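I have become a person who gets excited about masking tape, and I would like to make the case for joining me.

It started with my kitchen garden. For years I planted by feel. I'd walk out with a tray of seedlings, look at the bed, and put things wherever there seemed to be space. By the middle of summer the squash had flattened the carrots and the beans were growing up the tomatoes. I loved it anyway, and I still think a messy garden beats no garden by a mile. But then my neighbor Ans Smits lent me an old paperback on square-foot planting, with the spine gone and dirt in every chapter, and I read it in one evening with my coat still on.

The idea is simple enough to fit on a postcard. You divide the bed into squares with string or thin boards. Each square gets one kind of plant. When a square is finished, you add compost and plant something else. I laid my first grid with kitchen twine and bent nails, and it sagged all season, and I have never grown better lettuce in my life!

## Lines are friendly

People tend to talk about grids as if they were cold. Office towers, spreadsheets, city blocks with numbers for names. I understand the complaint, and I've lived on a numbered street in a town with no hills, so I have some sympathy. But I think we've let the worst grids speak for all of them.

Think about quilts. My aunt's quilting group in Coltimdale meets in a church basement, and when they plan a new top they tape out the squares on the floor and then argue for a whole afternoon about where the green goes. The tape settles the boring part, so all the arguing gets to be about color. I sat in on one of these afternoons and came home with a sore jaw from laughing. The finished quilt had 576 little squares in it, and I could have looked at it for a week.

Or think about a crossword, or a bingo card, or the hopscotch court on the sidewalk outside the library. Kids will draw a grid before they'll draw almost anything else you can play on. Give them chalk and a driveway and the boxes show up on their own, wobbly and overlapping, with a house number written in one of them for no reason.

## The muffin pan theory

Darcy Hinds, who taught me to bake bread and a good deal else, sorts everything in muffin pans. Screws, buttons, seeds, spare change, earrings. She says a drawer is a place where things go to be forgotten and a muffin pan is a place where things wait for you. I've stolen this completely. My seed packets used to live in a shoebox and I bought the same radishes three years running. Now I tip a few of each into a pan in early spring and plan the garden right there at the table – the pan is the bed, more or less, just smaller and made of tin.

What I love is how little it asks. You don't need an app or a label maker or a free weekend. You need a flat surface and some way of saying where one bit ends and the next begins. String does it. Chalk does it. A roll of tape does it best of all, and it peels up when you change your mind, which I do constantly.

I'll admit there are limits. I once tried to tape out the inside of the refrigerator and my family quietly ignored it for 9 days until I gave up. Some places want to be a jumble. A picnic should be a jumble. So should a toy box, and probably a bookshelf if you like being surprised.

But a work table? Cover it in brown paper, run some dark blue tape across it both ways, and I'm happy before anything has been put down on it. Set one piece of fruit on that paper and I notice it the way I'd notice a single boat on a lake.

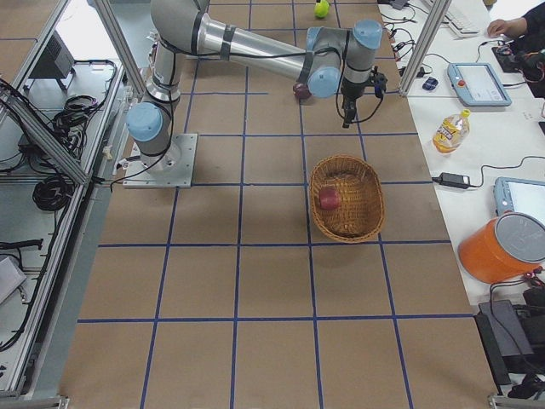

## Try one square

If you're curious, start small. Pick the corner of the counter where the mail piles up and tape off one square for it. Just one. See if the mail stays in there, and see if you start to feel a bit fond of the square. I did mine in September and I still straighten the envelopes as I go by.

Then go bigger, if you feel like it. Chalk out the patio before you move the flower pots. Put string across that bed by the fence. I'm about to redo mine with proper cedar strips, and Ans wants her book back, so I'm copying out the spacing chart by hand tonight. Carrots are sixteen to a square. Bush beans are 9.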